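Workshop notebook, kitchen bay
May 4, 2023

Started with the dishwasher today because I keep putting it off. The plan was to go over the loading side of the Miranda kitchen layout: sink, counter, racks, where plates get handed across and where they get dropped. I had coffee, I had the good pen, and I had the drawings from Nilstead, which still show the old cabinet run, so I used the backs of them for notes.

The plates are the shallow pale ones from the Prurkstead order. Sink on the left, dishwasher on the right.
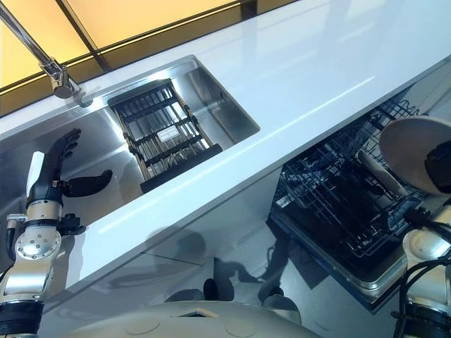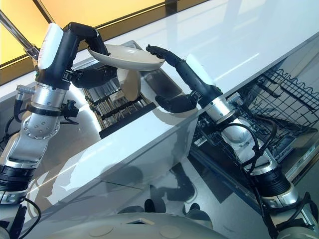
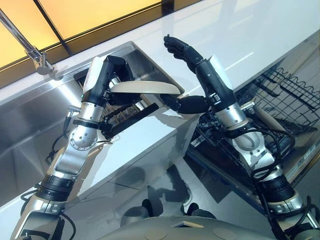
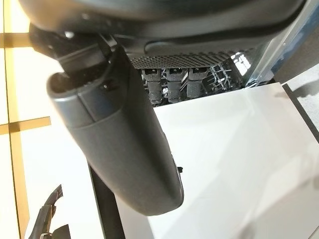 Wouldn't it be easier to just put the bowls on the top rack and be done with it, Karkus wanted to know when I sent my first notes over. They also asked if we could stop calling it "the plate side" in the paperwork, as their own drawings call it the wash zone and it's confusing their new people. Fair enough! Wash zone it is, from this page on.

On the bowls, I'm not convinced. The top rack is fine for cups and the little dessert dishes, but the deep bowls sit too close to the spray arm up there, and I don't want to hear that knocking sound all through a cycle again. I'd keep them down below, toward the back, and give the plates the rows nearest the door. Try it both ways before we write anything down as final.

Other things while I remember them:

The counter is lovely to look at and a pain to work over. All that gloss throws the light right back at you. I'd like to try the backsplash dimmed to 50 percent and see if my eyes forgive me.

The drying rack in the sink is handy for a plate or two, but then you can't rinse anything big on that side. Maybe it lives on the counter during loading and goes back after — ask what people would really do at home.

Water hardness strip read higher than I expected, so salt goes on the shopping list. Also rinse aid, also a new sponge, the green one is a disgrace.

Budget line for the replacement racks is 2000, and the Karkus quote came in at almost 3000 with delivery. I'm going to ask what it costs without the cutlery baskets, we have plenty of those in the store cupboard.

Left to do: the bowl comparison, the dimmer, and a decent label for the detergent tub.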